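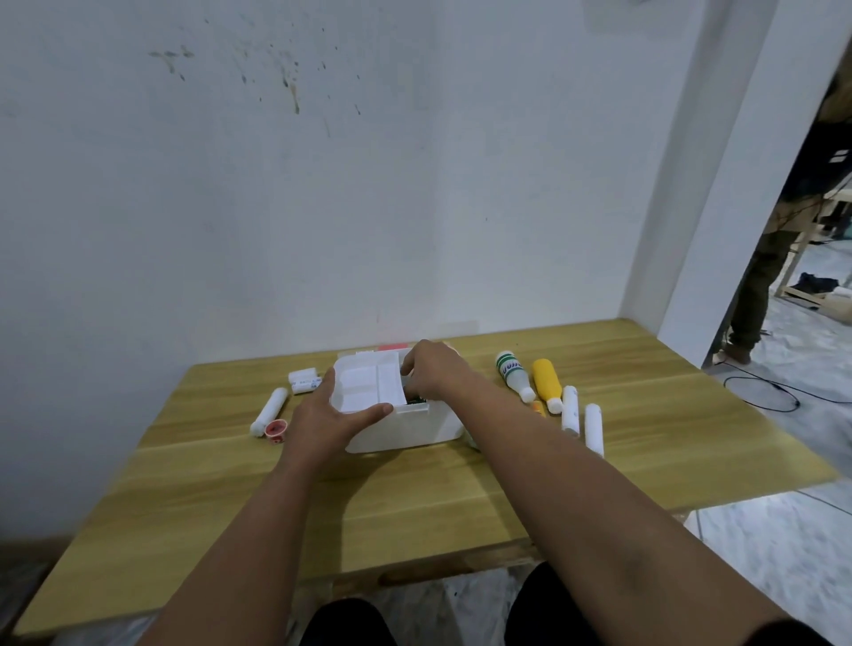
Evanthia Gavalas would take the two-finger gripper over the soft one any day, and she wrote in after the May issue to say so. Her complaint was that we had given the soft fingers too much credit for picking up bottles, and had said very little about what happens when a bottle has to go into a box with high sides. She has a point, so the comparison was run again with a storage box on the table and small bottles and tubes to go with it.

Both grippers were fitted to the same arm, the Rukau, and driven by the same controller. The Rondness is the soft one, with three rubber fingers worked by air. The Madier is a plain parallel gripper with flat pads. Each had 200 tries at moving a single item between the table and the box. A try counted as good if the item was let go in the right place and nothing else was knocked over.

The Madier managed 188. Most of its misses were on tubes lying close to the wall of the box, where one pad has no room to get down the side. Turning the wrist a quarter turn before going in cured some of these, but the controller does not do that by itself and the move had to be added by hand.

The Rondness missed 41. It was good on round bottles lying on their sides and did not seem to care how they were angled. It did badly inside the box. The fingers open wide before they close, and in a tight corner they push the neighbouring items about. We tried a lower air pressure, which made the pushing gentler and the grip worse.

Swapping between the two takes longer than it should. The Pîrvu mounting plate has four screws and the air line has to come off first, so leave time for it if you plan to do both in one session. The wrist camera also needs setting up again after each swap, as the Madier is shorter and the old settings leave it stopping too high.

Lenuța Vasiliu is keeping the settings files for both grippers and will send them to any member who asks. She would like to hear from anyone who has tried narrower pads on the Madier, or who has a spare set to lend. The next round will use flat cards stood on edge, which neither gripper has been tested on yet.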